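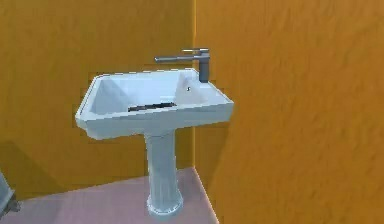

Figure 1. White pedestal sink between two mustard-orange walls (computer rendering).

Home Projects Courses Library Contact

Student report: Washing at home in the old streets of Gramasham
Reading time: 5 minutes

1. Why I chose this subject

When I moved to Gramasham for my studies, I rented a room in a row house on Purkier Street. The washbasin in my house is in a very strange place, on the landing between two bedrooms. My landlady told me that the house was built in 1908 and had no bathroom at all. I wanted to know how people washed in such a house, and when the bathroom came. My supervisor, Divya Rajan, agreed that this could be my project for the local history course.

2. What I did

I visited four houses on Purkier Street and one on Brerkstead Lane. In each house I drew a plan of both floors and marked where the water pipes go. I also talked with people who have lived on the street for a long time. The longest talk was with Effie Rutherford, who was born at number 29 and still lives there. I recorded her with permission and wrote the talk down the same evening. The town archive has the building plans for one side of the street only, so for the other side I had to depend on memory and on what can be seen in the walls.

3. Before the bathroom

The plans of 1908 show one cold tap in each house, in the back kitchen. The toilet was in the yard. Mrs. Rutherford remembers that her family heated water on the stove on Saturday and filled a metal bath in front of the fire. The youngest child went first in her family, but in the house next door the father went first. On other days everybody washed at the kitchen sink, and the door was kept closed for this time.

In the bedrooms there was a jug and a bowl. Mrs. Rutherford's mother kept using hers many years after there was a tap upstairs. She did not trust the water from the new pipe.

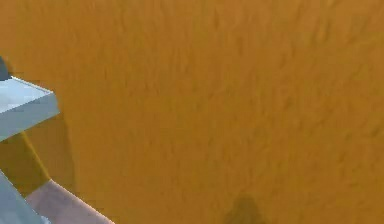 4. Where the bathroom was put

I found three solutions. In two houses the small back bedroom was made into a bathroom. In two others a new room was built behind the kitchen, so a person must go downstairs at night and pass through the kitchen. The last house, on Brerkstead Lane, has a bathroom under the roof, and the owner says that the pressure is weak there every morning.

The choice depended mostly on the size of the family. If there were many children, the family could not give up a bedroom. Ailsa Ogilvie, whose father was a plumber with the firm Ogilvie, told me that the kitchen side was also cheaper, as the pipe was short. She showed me an account book from the firm. In it the work is written only as "bath, basin, pan," with the price and the name of the street, so I could not connect every entry with a house.

5. Problems with the work

My measurements in the first house are not very good. I used a cloth tape and later found that it was stretched. I repeated the ground floor but not the upper floor. Also, I spoke mostly with women, and the men perhaps remember other things, for example the work on the pipes.

I would like to continue with the east side of the street in April, if the owners allow it.

Comments

Euan Morrison: My gran had the bathroom behind the kitchen too. Freezing in winter. We ran all the way back to bed.

Gillespie Buchanan: Did you look at the water company's maps? They show when each street got a bigger main. Ask at the archive desk on Thursday, the map room is open then.

Euan Morrison: Is the account book going to be copied? I would like to look for our house in it.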